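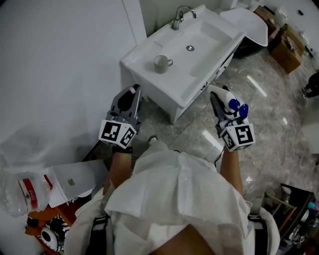 Keeping a Small Bathroom Pleasant Between Big Cleanings

Reading time: 5 minutes

Print this page | E-mail this page

I have had a bathroom of my own to look after for a good long while now, and I still like the white ones best. A white basin on a white cabinet against a plain white wall, a shiny marble tile floor, a chrome faucet – you couldn't ask for a simpler room. White does show everything, of course (toothpaste, mostly), but I've come to think of that as a kindness. You see the spot, you wipe the spot, and you go have your coffee.

My friend Mireille Khoury cleans her whole bathroom top to bottom on the first of the month and barely touches it in between, and I admire her for it, but I would be miserable by the tenth. I'm a little-and-often person. What follows is the way I do it, with a few things I've borrowed from neighbors and relatives over the years.

The basin

Start with whatever is sitting on the ledge. A mug is fine there, and I like a plain white ceramic one because it matches the basin and doesn't tip over when you knock it with your sleeve. We use ours for rinsing and it gets washed with the dinner dishes every couple of days. If yours holds toothbrushes instead, tip it out and look at the bottom. I'll leave it at that!

Once the ledge is clear, wet the bowl with warm water, squirt in a little dish soap and go around with a soft sponge, starting up by the faucet and finishing at the drain. Dish soap is plenty for toothpaste and hand soap film. Baking soda comes out only when there's a gray ring that won't budge, and then just a spoonful on a damp cloth. Rinse well, and I mean well – soap left behind dries into a haze and you'll be out there the next day wondering why you bothered.

The metal drain likes an old toothbrush. Run the bristles around the rim, where the metal meets the ceramic, and rinse again.

The faucet

Chrome wants to be dry. You can polish it for fifteen minutes with the fanciest stuff in the store and it will still look spotty if you walk away while it's damp. I keep a small cotton cloth inside the vanity and give the faucet a quick rub after the last person has brushed their teeth at night.

For hard water spots, wrap the base in a paper towel dampened with equal parts white vinegar and water, leave it five minutes, take it off, rinse and dry. Check what your faucet's maker says first if it has any kind of special finish, and please keep the vinegar off your floor (more on that in a minute).

The vanity cabinet

People wipe the front and forget the handle, and the handle is what everyone grabs with wet fingers. A dark handle on a white door is pretty, but the paint or laminate right behind it collects a little gray smudge. Fold your cloth to a point, get in behind, and dry it afterward so water doesn't sit around the screws.

While you're down there, open the door and feel along the floor of the cabinet toward the back, under the pipes. In March I found a damp patch in mine that way, before it had done any harm, and all it needed was a slip nut tightened by hand.

The toilet

Put the lid all the way up to clean it, and do the hinges before anything else, while your cloth is still fresh. Then the top of the seat, the underside of the seat, the rim, and the bowl last of all. A dark seat hides dust a good deal better than a white one and shows dried drips a good deal worse, so it gets its own dry buff at the end. Throw that cloth straight in the wash.

Shelves along the wall

I do love a wooden shelf unit in a bathroom. It warms up all that white. The trouble is that it fills itself, and small things standing on wood in a steamy room leave rings. Take everything off once a week, wipe with a cloth you've wrung out hard, then dry right away with a towel and let the wood have a few minutes bare before you put things back. Purificación Marín, who lived upstairs from us for years, used to carry half of it away to another room while she was at it, and she only brought back what somebody asked for. I've tried this. The second shelf stayed empty for a month.

A wooden crate is good for the odds and ends that never find a home. Turn it out now and then, shake out the grit, and stand it on something that lets a bit of air underneath if your floor gets splashed.

The floor

Glossy marble and marble-look tile clean up the same way to start with: sweep or dust first, every time, as grit is what dulls the shine. Then warm water with a few drops of a mild, pH-neutral cleaner, a well-wrung flat mop, and a dry towel pushed around with your foot to finish. Real marble can't take vinegar or lemon at all – they'll etch it, and no amount of buffing brings that back. If you don't know which kind you have, treat it as the real thing.

Work backward toward the door. Socks are fine once the floor is dry, but a damp polished tile is slippery, so wait for it.

Towels and mats go back last, and I crack the door open for an hour afterward.

Print this page | E-mail this page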